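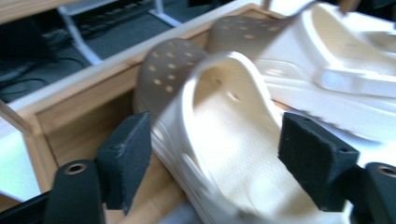
Figure 1. Finger pads on either side of a clog in the wooden tray.

Bestitz: A Hand-Held Parallel Gripper for Soft Household Objects
Primo Tedesco
Illasside Technical College, Applied Mechanics Project
Built at the Bonside shared workshop
Submitted 9th November

6 min read

Summary

This report covers the design, assembly and testing of Bestitz, a hand-held two-finger gripper with foam-faced pads. The tool is squeezed by the operator and carries a camera that looks down between the fingers. It was built to collect example grasps that a motorized version can copy later. Testing used one pair of foam clogs with heel straps. Of 104 recorded grasps, 80 met the criteria in the test plan. Most failures came from the pad meeting the heel strap before it met the body of the shoe.

1. Background

The gripper started in July as a replacement for the Benavides hand, an older student design kept at Bonside. The Benavides hand has hard, narrow fingertips that work well on blocks and bolts. On soft objects it digs in, and the object turns around the contact point when lifted. Its fingers are also fixed to the palm with glue, so a damaged tip means rebuilding the whole front end.

Two requirements followed. The contact faces had to be wide and compliant, and each finger had to come off with a screwdriver. Cost and weight were treated as secondary. No attempt was made to add a motor at this stage.

2. Mechanical design

Each finger is a block of black foam on a black plastic mount. The mount has a hole with a metal insert on its upper face, so that a pad can be changed without wearing out the plastic thread. Left and right mounts are mirror images and were printed from one model.

The two fingers are linked by a rack and pinion inside the body. Squeezing the trigger moves both by the same amount, which keeps the center of the opening fixed relative to the camera. The linkage has 8 mm of free play at the trigger before the fingers start to move. This is more than intended. It comes from the return spring seat, which was printed too shallow and then filed by hand.

The front assembly (two fingers, two mounts, rack and pinion) weighs 221 g. The body and camera were not weighed separately.

The pads were cut with a knife from packing foam. The cut edges were rough to begin with and got rougher with use. Three pad lengths were tried. The shortest slipped off curved surfaces and the longest hit the table before reaching the object. The middle length was kept for all recorded tests.

3. Choice of test object

Clogs were selected for these reasons:

- The foam deforms under load, but the shape is stable enough to repeat a grasp.
- The toe is broad and rounded, while the heel is open. The two ends therefore need different approaches.
- The upper has ventilation holes, which catch on rough foam.
- The heel strap pivots. It can lie forward or back, and the outline of the shoe changes with it.
- Two shoes placed together block access to one another.

The last point was the most useful for testing. With a single object in open space, nearly any approach worked. With a pair, the operator has to pick a side and often has to tilt the tool.

4. Test setups

Two setups were used.

Setup A, tray. Both clogs are placed in a light wooden tray. They may lie flat or on their sides. The walls limit how far the tool can be lowered at an angle, and the corner posts have to be avoided. The operator closes on one clog, lifts it clear of the walls and sets it down outside.

Setup B, tabletop. The pair stands side by side on a white tabletop with no walls. The operator closes on the nearer clog, lifts it, and returns it next to the other one. A white surface was used so that the dark pads would stand out in the recordings.

A grasp was counted as good if it met all of the following:

1. Both pads touched the shoe before lifting.
2. The shoe left the surface without turning in the fingers.
3. The other shoe was not dragged along.
4. The operator did not touch the object with the free hand.

The shoes were rearranged between grasps. Strap position was changed by hand and written in the log.

5. Approach on the tabletop

On the table the tool comes in low, with one pad toward the heel and the other toward the toe. The difficulty is that the toe end curves away. If the pads are closed as soon as they are level with the sole, the heel pad makes contact first and pushes the shoe forward before the toe pad arrives. The procedure was changed so that the operator pauses with a gap still open at the toe, checks the angle of the pad, and then closes in one motion. Grasps done in this way were more consistent than those done in a single movement from above.

When the strap is forward, as on the nearer clog in Figure 2, its end hangs past the opening and can come close to the heel pad. The pad should sit beside the strap pivot and clear of the strap itself. If the strap is trapped, the shoe is held by a loose part and rotates when lifted.

Figure 2. Nearer clog between the pads, toe-side pad still clear of the shoe.
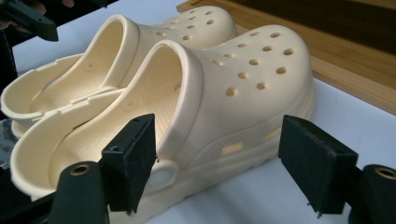
6. Results

80 grasps out of 104 were good, or 77 percent. Failures were sorted into four types from the log:

- Strap trapped under a pad. The most common type, and present in both setups.
- Shoe turned after lift. Mainly tray grasps where the clog started on its side.
- Second shoe dragged. Tabletop only.
- Mount struck the tray wall. Tray only.

No shoe was marked by the foam. In a few trials one of the ventilation holes caught on a frayed edge and the shoe was slow to release. These were still counted as good under the criteria above, which say nothing about release. That is a gap in the test plan.

Video quality varied. Fast movement near the tray blurred the image, and the moment of first contact was hard to place in those recordings. The log was used in place of the video for them.

7. Discussion

The wide pads did what was asked of them on the flat sides of the sole. On the rounded upper they touched over a smaller area than expected, and the outer corners of the foam carried little load. A softer foam or a slightly hollow face could help. Neither was tested.

The free play in the trigger had a greater effect than its size suggests. The operator learned to take it up before approaching the object, but a motor would have to be programmed to do the same, and the amount will change as the spring seat wears. It should be removed before any motor is fitted.

All grasps were made by one operator, so the results include practice. The later sessions were better than the early ones, and the log does not allow the effect of practice to be separated from the changed procedure in Section 5.

8. Remaining work

- Reprint the spring seat at full depth.
- Round the outer corners of the mounts for tray clearance.
- Add release to the grasp criteria.
- Repeat both setups with a second operator.
- Cut the next pads with a hot wire and compare fraying.

The part files and the handwritten log are in the project drawer at Bonside, with the spare mounts.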